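Minutes of the open day planning meeting, Nelside workshop
2024-06-29

Present: Costel Nikolovski (chair), Marjorie Yeoman (minutes)
Apologies: the Garside office

1. Minutes of the last meeting
Accepted without change.

2. Demonstration of the two-arm table
Costel reported on the demonstration for the guests from Arnadon. They asked mostly about sorting of small desk things and about the price of spare grippers. 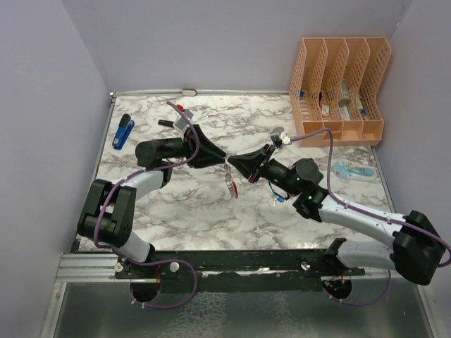 Marjorie proposed that the visitors' programme has one short task for both arms together, and one for a single arm. She noted that both grippers can come close together over the middle of the table, so the small bottle with the red cap is a good object for the joint task. The orange organizer stays in the back corner. Agreed.

3. View for the public
Costel wishes to show the wrist view on the large screen in the hall. Marjorie asked if the picture is clear enough for people standing at the back. To be tried before July.

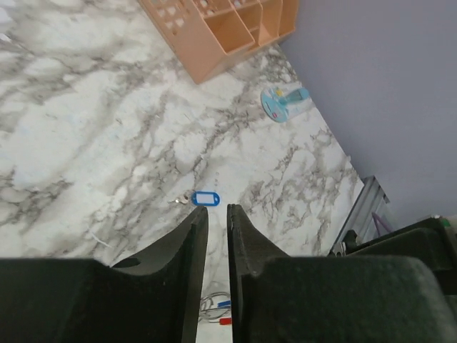 View from the wrist, with the blue key tag in front of the fingers.

4. Costs
Screen hire from Grosari is 686 pounds. The full budget is 1136 pounds. Approved.

5. Actions
CN: confirm the screen with Grosari.
MY: write the text for the 6 posters and send it to Garside.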